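How Do You Buy a Robot? (And Why Does It Take So Long?)

Posted 6 Aug 2019

My job is helping people plan what to buy when they want a robot. I make lists, I ask a lot of annoying questions, and I drink a huge amount of lemonade. When I tell kids this, they nearly always ask me the same thing: "Do you just go to a store?"

I wish! Let me tell you how it works, and then you can have a go at planning for a robot yourself.
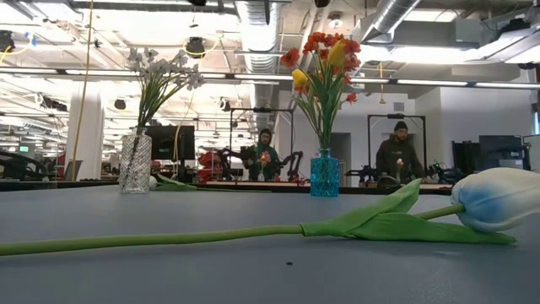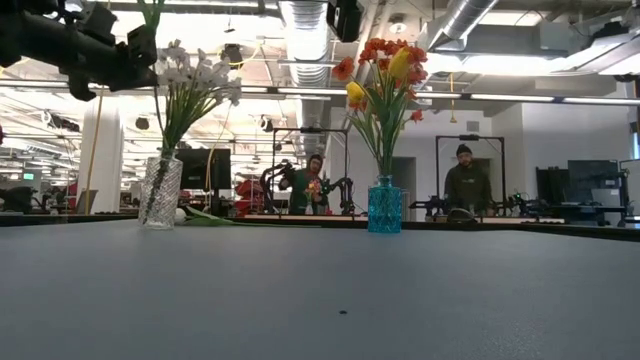
Start with the job, not the robot

When I was a kid I wanted a robot for my birthday. I had no idea what it would do. I just wanted one (preferably with laser eyes). Grown-ups do this too. They see a cool robot in a video and they want it right away, and then it arrives and it sits in a corner with a coat hanging on it.

So my first question is always, "What do you want it to do?" And I want a really plain answer. "Help us" is too fuzzy. "Pick up one flower and put it in a vase" is much better, because now I can start asking more questions. How heavy is the flower? How long is the stem? Is the vase always in the same spot? Will the petals get squashed if you pinch them?

Think about your own hands for a second. If I gave you a tulip and a brick, you'd hold them in totally different ways, and you wouldn't even have to think about it. A robot doesn't know that until somebody sets it up or trains it to know. So a robot that's going to handle flowers might need different fingers from a robot that's going to handle bricks. Those fingers are called a gripper, and they often cost extra.

The robot arm is only one thing on the list

Say you get a puppy. You pay for the puppy, sure, but then there's the bowl, the leash, the bed, the food, the vet, and the new pair of sneakers after the puppy eats your old ones. Robots are just like that (except for the sneakers).

A robot arm has to be bolted to something sturdy. If it's on a wobbly table, the whole thing shakes when it moves, and then it misses what it's reaching for. So you need a good strong table or stand. Lots of setups have a big metal frame too, and you can hang things on it, like lights or cameras. Then there's a computer to tell the arm what to do, a monitor so people can check on it, and cables. So many cables! I have never once written a list with enough cables on it.

I'll show you a list I made for a pretend school club. I've called the pretend store Grulance, and the pretend robot arm is called the Chiba. A small one, about as long as your own arm.

Two Chiba arms: 2368 dollars
A frame to go around the table: 159 dollars
Spare rubber finger pads: 32 dollars

Add those up and you get 2559 dollars. Now suppose the club has saved 3000 dollars. How much is left over? Go on, grab a pencil. I'll wait.

It's 441 dollars. That looks like plenty, doesn't it? But my pretend club still needs a strong table and a computer, and I haven't even started on the cables. When I first tried this list out on a class of fourth graders, half of them wanted to spend the leftover money on pizza. I had to be very firm with them. (I did think about it, though.)

Why would you want two arms?

Good question, and kids ask it a lot! Try opening a jar with one hand behind your back. Or tying a shoe. Or putting a bunch of flowers together without dropping any. Lots of jobs need one hand to hold something still while the other hand does the tricky part.

Two arms cost more than one, and they need more room. They also have to be kept from bumping into each other, and that can take a lot of work. So if the job is simple, like pushing a button over and over, I'll tell people to save their money and buy one arm. They can always add another later, if they leave space on the table for it. I write "leave space" in big letters at the top of my notes and people still forget.

Get out the masking tape

My favorite part of planning costs hardly anything. I take a roll of masking tape and I mark out on the floor where everything will go. A box for the table, a box for the computer desk, a box for where a person will stand. Then I walk around in it, pretending to carry things. I look very silly. It works great.

What I'm looking for is stuff like this:

Can a person stand at the table and reach everything on it?
Is there a way past when two people are working?
Where are the power outlets?
Can you get to the door without stepping over a cable?
Is there a shelf or a table for the things the robot is going to practice with?

I once helped with a plan for a place I'll call Drelari, where everything fit perfectly on paper. We put the tape down in July and found out that the door to the supply closet opened right into the spot where the robot was going to be. Wham! Every time somebody wanted a pencil! We slid the whole plan over and it was fine, but I was very glad it was only tape.

Don't forget to look up, either. Cables and power cords sometimes come down from the ceiling, so I check what's up there before I pick a spot. Lights matter as well. If a robot uses a camera to see, a bright shiny patch or a dark shadow can confuse it, a bit like when the sun gets in your eyes and you miss the ball.

Who's going to look after it?

I ask this one in every meeting, and there is often a long quiet bit afterward while everybody looks at their shoes.

Robots need looking after. Screws get loose. Rubber pads wear smooth. Somebody has to wipe things down and check that the emergency stop button still works. That's the button that makes the robot stop moving in a hurry, and you should always know where it is before you turn anything on. If you're a kid, you should have a grown-up there who knows how the robot works, too. No exceptions, even if you're the smartest kid in the building.

People time goes in the budget along with everything else. A budget is just a plan for your money, and grown-ups get paid for their time, so an afternoon spent fixing a loose finger costs something even if you already had the screwdriver.

Some robots also need a person to teach them. A person might move the arms through a job again and again, and with lots of jobs it takes many, many tries before a robot can have a go by itself. So I put teaching hours on my list, and then I usually go back and put down more.

What about a used one?

You can buy a used robot, the same way you can buy a used bike. I like used robots! You can save a lot of money that way. But I ask to see it move first, and I ask whether spare parts are still being made. I learned that from an old arm I'll call the Cestach. It was a lovely thing, bright and clean, with one broken gear in its wrist that no shop had in stock. We waited so long for that gear that I grew tomatoes in between. Big ones.

Borrowing is another way to do it. If a school or a library near you has a robot you can try, go and try it. You'll find out fast which things are easy for it and which things make you want to pull your hair out.

Your turn

Pick one small job at home. Feeding the fish, maybe, or putting the socks in the drawer, or standing flowers up in a vase. Get a sheet of paper and write the job at the top, in one sentence. Under that, write down everything the robot would have to pick up, and whether each thing is heavy, bendy, slippery or easy to squash.

Next, draw the table from above, like a bird would see it. Put in the robot, the things it needs to reach, the computer, and the place where you'd stand. Draw the cables in a different color.

Last, make a shopping list and guess what each thing might cost. Then show it to a grown-up and ask them what you left out. I still do this with every list I write, and last time it was the extension cord.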